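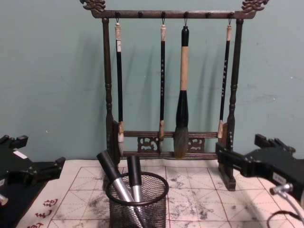
Why are calligraphy brushes hung up with the tip pointing down?

Water drains away from the handle and towards the tip, so the hairs can dry in a straight point and the glue that holds them stays sound.

Parts of a brush

A calligraphy brush has three main parts. The shaft is the part you hold. The bristles are the hairs that carry the ink. Between them is a collar called the ferrule. Most brushes of this kind also have a small loop at the top of the shaft for hanging.

The bristles are usually animal hair. Goat hair is soft and holds a lot of ink. Weasel hair is springier and returns to its shape faster. Many brushes mix the two, with stiffer hairs in the centre and softer hairs around the outside.

Brushes come in different thicknesses. A thick brush makes large characters. A thin brush is used for small characters and for signing a name.

How the rack works

A brush rack is a simple frame. Two posts hold up a beam, and a row of pegs sticks out from the beam. Each peg takes one loop. The rack in our photo has six pegs and four brushes, so the second and fifth pegs are free. Rails join the posts lower down and help to keep them from twisting. The wide feet stop the rack from tipping over.

Some racks are plain. Others have carved ends on the beam and cut-out panels between the rails. Cutting a pattern right through a panel is called fretwork. It is decoration and does not change how the brushes dry.

What happens to the water

After washing, water sits in the small gaps between the hairs. Gravity pulls some of it down to the tip, where it drips off. The rest evaporates, meaning it turns into water vapour and mixes with the air. A thick brush takes longer to dry than a thin one – the hairs in the middle are a long way from moving air.

If a wet brush stands in a jar with its hairs up, water runs into the ferrule. The glue can soften there and hairs may fall out.

Washing a brush

1. Rinse the bristles in cool water until the water runs clear.
2. Squeeze gently from the ferrule to the tip.
3. Shape the hairs to a point with your fingers.
4. Hang the brush by its loop, away from heaters and direct sun.

Leave it overnight. Do not put the cap back on a damp brush – mould can grow inside.

Words to know

Evaporate: to change from a liquid to a vapour.
Ferrule: the collar that joins bristles to shaft.
Finial: an ornament at the end of a beam or the top of a post.
Fretwork: a pattern cut through a thin panel.

Waltier Junior Explainers, sheet 97. Next sheet: How ink sticks are made.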